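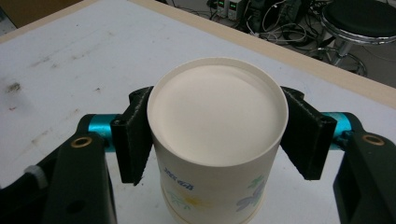

슬라이드 1. 종이컵, 그리고 우리가 고른 꽃

(화면 띄우고 5초쯤 말하지 않기. 웃는 사람이 있으면 더 기다리기.)

안녕하세요. 총무팀에서 탕비실을 맡고 있습니다. 오늘 주제는 종이컵입니다. 앞 순서가 데이터베이스 이전이었고 다음 순서가 내년도 보안 정책이니, 여러분은 지금 하루 중 가장 편안한 20분을 보내시는 겁니다. 노트북 덮으셔도 됩니다. 아까부터 덮고 계신 분은 그대로 계시고요.

왼쪽에 연노란 꽃, 오른쪽에 하늘색 꽃. 노란 쪽은 데이지 비슷합니다. 꽃 위에 파란 글씨가 한 줄 있는데 작고 비스듬해서 화면으로는 못 읽으십니다. 실물로 보셔도 읽는 분을 저는 못 봤습니다. 커피 마시다가 컵을 돌려 가며 글을 읽는 사람은 회의가 정말 지루한 사람뿐이고, 그런 분은 보통 휴대폰을 봅니다.

(여기서 샘플 컵 한 줄을 앞자리로 돌리기. 돌려받을 생각은 하지 말 것.)

슬라이드 2. 왜 이런 발표를 하게 됐나

원래는 사내 게시판에 공지 한 장 올리고 끝낼 일이었습니다. 컵이 바뀌었습니다, 많은 이용 바랍니다. 그런데 댓글이 달렸습니다. 전에 쓰던 무지 컵이 낫다, 꽃이 너무 결혼식장 같다, 꽃이 너무 돌잔치 같다. 결혼식장과 돌잔치 사이에서 의견이 갈리는 걸 보고 발표 신청서를 냈습니다.

세이야 바이니오(Seija Vainio) 님은 댓글로 한 줄만 쓰셨습니다. "머그컵 쓰세요." 맞는 말씀입니다. 뒤에서 다루겠습니다. 맞는 말씀은 늘 뒤에서 다루게 됩니다.

슬라이드 3. 숫자는 이 장이 전부입니다

4월에 Junard에서 3,000개를 받았습니다. 최소 주문 수량이 그랬습니다. 저희 층 인원을 생각하면 넉넉하다고 판단했고, 그 판단은 제가 했고, 결재선에 계신 분들도 한 번씩 눌러 주셨습니다. 공동 책임이라는 뜻입니다.

2025년 12월 26일에 창고를 정리하면서 남은 컵을 세어 봤습니다. 662개. 연휴 사이에 낀 날이라 전화도 안 오고 해서 두 번 셌습니다. 첫 번째 숫자는 중간에 택배 기사님이 오셔서 잊어버렸습니다.

(질문 나올 수 있음: "그럼 나머지는 다 쓴 건가요?" 답: 창고에서 나간 건 맞습니다. 쓴 건지는 저도 모릅니다. 화분 받침, 펜꽂이, 동전통으로 전직한 컵을 여럿 봤습니다.)

슬라이드 4. 컵 하나의 일생, 우리 층 버전

천천히 말할 것. 여기가 제일 재미있는 부분인데 지난번 연습 때 너무 빨리 지나갔음.

아침에 하나 뽑습니다. 두 개가 붙어서 나옵니다. 하나를 다시 꽂으려다 손이 닿았으니 미안해서 그냥 겹쳐 씁니다. 뜨거울 때는 겹친 컵이 고맙습니다. 그러니까 이건 절약 정신이 있는 분들의 낭비입니다.

자리에 가져옵니다. 전화가 옵니다. 회의에 갑니다. 회의실에 이미 물이 준비돼 있습니다. 누가 준비했는지는 여러분이 한 번도 궁금해하지 않으셨지만, 접니다. 돌아오면 아침 커피가 식어 있고, 그 옆에 점심 먹고 받아 온 새 컵을 놓습니다. 퇴근 무렵 책상에 꽃이 핍니다. 연노란 꽃, 하늘색 꽃. 이런 면에서는 무늬를 잘 골랐다고 생각합니다.

황척희(Cheuk-hei Huang) 님 자리를 예로 들어도 된다고 허락을 받았습니다. 허락은 받았지만 본인이 저기 앉아 계시니 길게 하지는 않겠습니다. 지난달에 키보드보다 컵이 차지하는 면적이 넓었습니다. 이상입니다.

슬라이드 5. 어디를 잡느냐

컵은 위가 넓고 아래로 갈수록 조금 좁아집니다. 덕분에 차곡차곡 포개지고, 덕분에 두 개가 붙어 나옵니다. 장점과 단점이 같은 각도에서 나옵니다. 제가 바꿀 수 있는 각도가 아닙니다.

제가 권하는 자리는 입구 테두리 바로 아래입니다. 살짝 도톰하게 마감된 테두리가 버텨 주기 때문에 가운데를 움켜쥘 때보다 덜 찌그러집니다. 가운데를 꽉 쥐면 뚜껑 없는 커피가 위로 올라옵니다. 복도 카펫의 얼룩이 대개 모퉁이에 있는 까닭이 궁금하셨다면, 거기가 사람을 만나서 깜짝 놀라 컵을 쥐는 자리입니다.

(시범. 물은 절반만. 리허설 때 가득 채웠다가 대본 3쪽을 새로 뽑았음.)

뽑을 때는 바닥 쪽을 잡고 살짝 비틀어 당깁니다. 입 닿는 곳에 손가락을 넣어서 뽑는 분이 계신데 어떤 분인지 말씀드리지 않겠습니다. 다만 디스펜서가 제 자리에서 아주 잘 보입니다.

슬라이드 6. 업체 선정 뒷이야기

세 군데에서 견적을 받았습니다. Junard, Dokent, Verov. Dokent 샘플은 무늬가 없는 대신 컵이 단단했고, 값도 단단했습니다. Verov는 샘플을 보내 준다고 하고 달력을 보내 왔습니다. 달력은 잘 쓰고 있습니다.

남은 게 Junard였고, Junard에는 그때 바로 나갈 수 있는 무늬가 둘 있었습니다. 꽃과 곰입니다. 여러분이 꽃을 두고 불만을 말씀하실 때마다 저는 곰을 떠올립니다. 곰이 윙크를 하고 있었습니다. 임원 회의에 그걸 내놓을 용기가 저에게는 없었습니다.

음와나하와 민자(Mwanahawa Minja) 님이 최종 선택을 도와주셨습니다. 샘플 두 개를 들고 한참 보시더니 꽃 컵에 녹차를 타서 가져가셨고, 저는 그걸 결정으로 받아들였습니다.

슬라이드 7. 머그컵 이야기 (세이야 님, 기다려 주셔서 감사합니다)

머그컵을 쓰면 됩니다. 저도 압니다. 탕비실 선반에 회사 머그컵이 있습니다. 창립 기념으로 만든 것인데 아직 상자째 들어 있는 것도 있습니다.

문제는 설거지입니다. 싱크대에 담가 둔 머그컵은 "불리는 중"이라고 합니다. 월초부터 불리는 중인 컵이 있었습니다. 엽국화(Kuo-hua Yeh) 님이 수세미 옆에 메모를 붙이셨는데, 처음에는 "각자 씻어 주세요"였고 그다음에는 "제발"이 붙었고 그다음에는 메모가 없어졌습니다. 메모도 씻겨 내려간 것으로 추정됩니다.

그래서 제안입니다. 자리에서 마실 음료는 개인 컵이나 머그컵, 손님과 외부 회의는 종이컵. 담가 둔 컵은 퇴근 전에 씻기. 다음 날까지 남은 컵은 제가 씻어서 선반 맨 위 칸에 올려놓겠습니다. 의자 없이는 안 닿는 칸입니다. 벌칙은 아니고 그 칸이 비어 있어서 그렇습니다.

(여기서 세이야 님 쪽 보기. 고개를 끄덕이시면 넘어가고, 안 끄덕이셔도 넘어가기.)

슬라이드 8. 버리는 법

남은 음료는 싱크대에 비우고, 컵은 포개서 종이컵 전용 통에 넣습니다. 포개기 전에 안을 한 번 봐 주세요. 티백이 든 컵 위에 새 컵을 꽂으면 기울어진 탑이 되고, 그 탑은 제가 통을 비우러 갈 때만 무너집니다.

컵 안에 껌, 휴지, 귤껍질을 넣지 말아 주세요. 특히 귤껍질. 겨울마다 이 말씀을 드립니다. 일반 쓰레기통은 종이컵 통에서 한 걸음 거리에 있습니다. 걸어 봤습니다. 보폭이 작은 분은 두 걸음입니다.

슬라이드 9. 다음 주문

남은 컵이 다 나가면 다시 골라야 합니다. 장풍평(Fung-ping Cheung) 님이 500개 단위로 받는 업체를 찾아 주셨습니다. 이름은 Kwan입니다. 단가는 조금 오르지만 창고 문이 닫힙니다. 지금은 문을 닫으려면 상자를 무릎으로 밀어야 합니다.

무늬는 투표로 정하겠습니다. 후보는 무지, 줄무늬, 꽃 유지. 곰은 없습니다. 기타 의견란도 없앴습니다. 지난번 기타 의견란에 냉장고 얘기만 일곱 건이 올라왔고, 냉장고는 이번 발표 범위를 벗어납니다. 냉장고는 아마 한 시간짜리 발표가 될 겁니다.

질의응답 대비 메모

"파란 글씨는 뭐라고 쓴 건가요?" 앞에 돌린 컵을 직접 보시라고 안내. 읽으신 분이 있으면 받아 적을 것.

"뚜껑은 없나요?" 있음. 사이즈가 다름. 전임자 때 산 것. 더 묻지 않으면 더 말하지 않기.

"정수기 옆에 디스펜서를 하나 더 달 수 있나요?" 가능. 벽에 구멍을 뚫어야 해서 건물 관리실에 문의 중. 답이 오면 게시판에 올린다고 하기.

"커피 원두는 언제 바뀌나요?" 원두는 제 담당이 아님. 담당자 성함은 밝히지 않기로 약속했음.

시간이 남으면 슬라이드 5의 비틀어 뽑기를 원하는 분께 한 번씩 시켜 보기. 시간이 모자라면 슬라이드 6에서 Verov 달력 이야기를 빼고 바로 곰으로 가기. 마치고 나서 샘플 컵 회수, 물 닦을 행주는 연단 아래 칸.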